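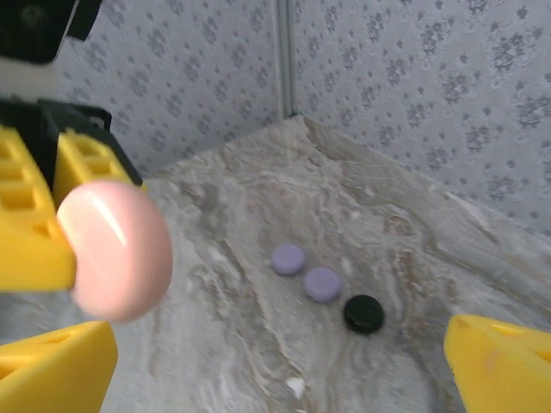

D'où viennent les jolies lignes que l'on voit dans le marbre ?

Elles viennent de petites quantités d'argile, de sable ou de fer qui se trouvaient mélangées à la roche quand elle s'est formée, il y a très, très longtemps. On appelle ces lignes des veines.

Accueil | Nature | Maison | Sciences | Bricolage | Titent Junior

Temps de lecture : 9 minutes
200 partages | 2 commentaires

Tu as sans doute déjà posé ton verre, ton goûter ou ton coude sur une table qui ressemblait à du marbre. Si tu es un peu rêveur (et je l'étais beaucoup à ton âge !), tu as peut-être suivi une ligne du bout du doigt pour voir où elle allait. Elle tourne, elle s'amincit, elle en rencontre une autre, puis elle disparaît. On dirait une rivière vue d'avion, ou du lait que l'on vient de verser dans un chocolat chaud.

Pour comprendre ce dessin, il faut partir de la mer. Imagine une mer chaude et peu profonde, pleine d'animaux à coquille. Quand ils meurent, leurs coquilles tombent au fond, se cassent en miettes et s'entassent, couche après couche, pendant des millions d'années. À force d'être pressées sous leur propre poids, ces miettes se soudent et deviennent une roche que l'on appelle le calcaire. Dans une falaise de calcaire, avec un peu de chance et de bons yeux, on trouve parfois encore la forme d'un coquillage.

Mais le calcaire n'est pas encore du marbre. Il lui reste un grand voyage à faire, vers le bas cette fois. La surface de la Terre bouge, très lentement, et certaines roches finissent enfouies à grande profondeur, là où il fait terriblement chaud et où tout ce qui se trouve au-dessus appuie de toutes ses forces. Le calcaire ne fond pas pour autant. Il reste solide, seulement ses grains se transforment, grandissent et s'emboîtent les uns dans les autres comme les pièces d'un puzzle. Les savants disent que la roche est métamorphique, un mot compliqué qui veut simplement dire qu'elle a changé de forme.
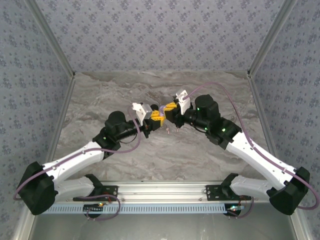
Pendant tout ce temps, les couches d'argile ou de sable qui dormaient dans le calcaire se font plier et étirer, un peu comme de la pâte à modeler de plusieurs couleurs que tu roulerais entre tes mains. Et voilà pourquoi les veines ne sont presque jamais droites ! D'autres lignes naissent plus tard, quand la roche se fend et que de l'eau chargée de minéraux se glisse dans les fissures. L'eau s'en va, les minéraux restent, et la fissure se retrouve bouchée par un trait blanc ou coloré.

Chaque couleur a son histoire. Un marbre très pur est blanc. Le fer donne des jaunes, des rouges et des bruns, et tu connais déjà cette couleur-là si tu as oublié un vieux clou dehors sous la pluie : c'est la rouille. Le gris et le noir viennent souvent de restes de plantes et d'animaux minuscules, devenus du carbone. Pour le vert, il faut chercher du côté d'autres minéraux, dont l'un s'appelle la serpentine parce que sa couleur rappelle celle d'un serpent. 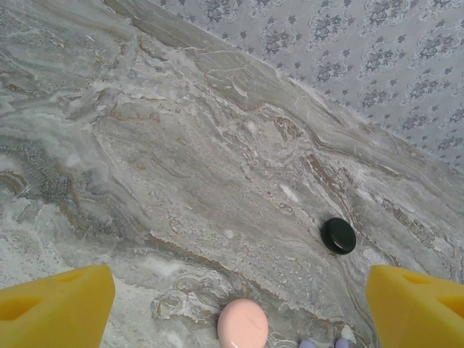 Du gris, du beige et un brun couleur rouille, avec un petit disque noir pour compagnie.

Et toutes les tables à veines, alors, sont-elles en marbre ? Eh bien non, pas toutes. Le vrai marbre est lourd, il coûte cher et il n'aime pas du tout le citron ni le vinaigre, qui l'attaquent et y laissent des taches mates. On fabrique donc aussi des surfaces qui l'imitent, avec un dessin imprimé. C'est un peu le même principe que le papier peint à fleurs, où le même motif revient encore et encore le long du mur.

Justement, cette répétition est un bon indice pour jouer au détective. Choisis une forme bien reconnaissable, par exemple une tache qui ressemble à un nuage, et cherche si elle a une jumelle ailleurs sur la table. Si tu la trouves, exactement pareille, il y a de fortes chances que le dessin soit imprimé. Si tu ne la trouves pas, cela ne prouve rien, il faut continuer l'enquête : touche la surface (la pierre paraît souvent fraîche sous la main), regarde la tranche si elle est visible, et demande à un adulte s'il connaît la réponse. Surtout, pas d'essai au vinaigre sur la table du salon !

Si tu veux fabriquer ton propre marbre, prends deux ou trois boules de pâte à modeler, une grosse blanche et des petites grises ou brunes. Aplatis-les, empile-les, roule le tout en boudin, tords-le et plie-le. Puis demande à un grand de couper le boudin en travers. À l'intérieur, tu verras apparaître des veines, et la tranche suivante en aura d'autres, un peu différentes.

À lire ensuite : Pourquoi le sable est-il parfois noir ?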